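26th January

Back on the old pickup this morning, and I'm happier with it than I was in December. Irja had the front end up on stands before I'd even found my gloves! The left lower ball joint has play in it, no doubt about that now. The right one feels tight, but I'm ordering 2 anyway (Vilmos says Huto has them on the shelf).

Brake pads are down to 5 mm on the inside, so they can wait a bit.

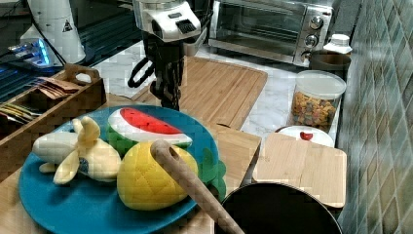
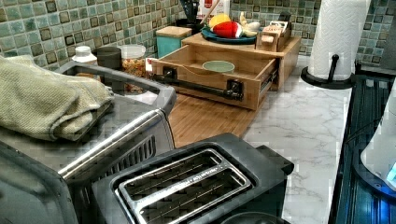 Got the rear diff drained after lunch. Oil was dark but no metal on the plug – a big relief, I'd been dreading that. Fill plug was a pig to get loose and I rounded one corner, so somebody please add a new plug to the Huto order.

Took it out on the back road when it was all buttoned up. There's still a hum from the rear at 45 or so, and it goes away on left bends. Wheel bearing, I'd bet, and İlker thinks so too. He wants 600 miles on the new oil before we check it again.

Torque wrench is in the wrong drawer, my fault.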